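Kitent 72 dehumidifying cabinet: three months of use

The Kitent 72 is a sealed storage cabinet with an internal volume of 72 litres, sold for keeping paper, film and small metal goods at a stable humidity. I bought mine in July to hold a family collection of letters, slides and old confectionery tins, previously kept in a spare room that gets damp every winter.

Assembly took 12 minutes. The body arrives in one piece and only the feet, shelves and hygrometer need fitting. The shelf clips are the weak point – two were moulded slightly oversize and had to be filed before they would seat. Rinov, the distributor, posted replacements without argument.

Control is by a single dial marked in five per cent steps. I set it to 45 and logged the interior with a separate Edell sensor, taking 1540 readings over the test period. The cabinet held within 3 points of the set value except after the door was opened, when recovery was slow. The built-in hygrometer read consistently high against the Edell and can't be recalibrated by the owner.

Tinplate was my main concern. Printed tins rust first at the rim, where the coating wears under the lid, and a rounded box is harder to inspect than a square one.
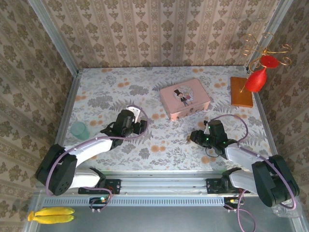
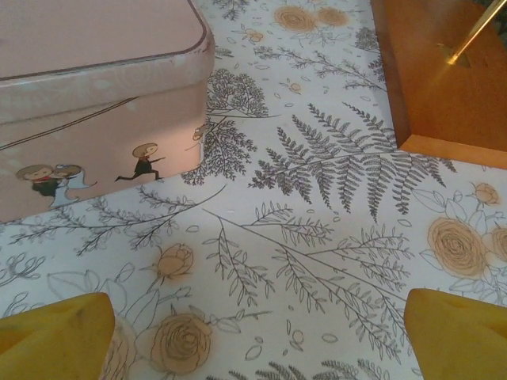 The pink tin with the cartoon figures.

Gidey, commenting on the earlier version of this review, disagreed with the setting: 45 per cent is fine for tinplate but on the dry side for old envelopes with gummed flaps, and a mixed collection would be better split between two cabinets. I've since moved the letters to a separate box and left the dial alone.

Noise is a low hum, audible in a quiet room with the door closed. The seal is a plain rubber gasket in a grey colour that marks easily. Shelves are rated for books, though mine bowed slightly under a full row of slide trays.

The lock is cosmetic and both keys are identical to those on a filing cabinet I already own. Replacement gaskets are listed as a spare part – shelf clips are not, so ask for extras when ordering.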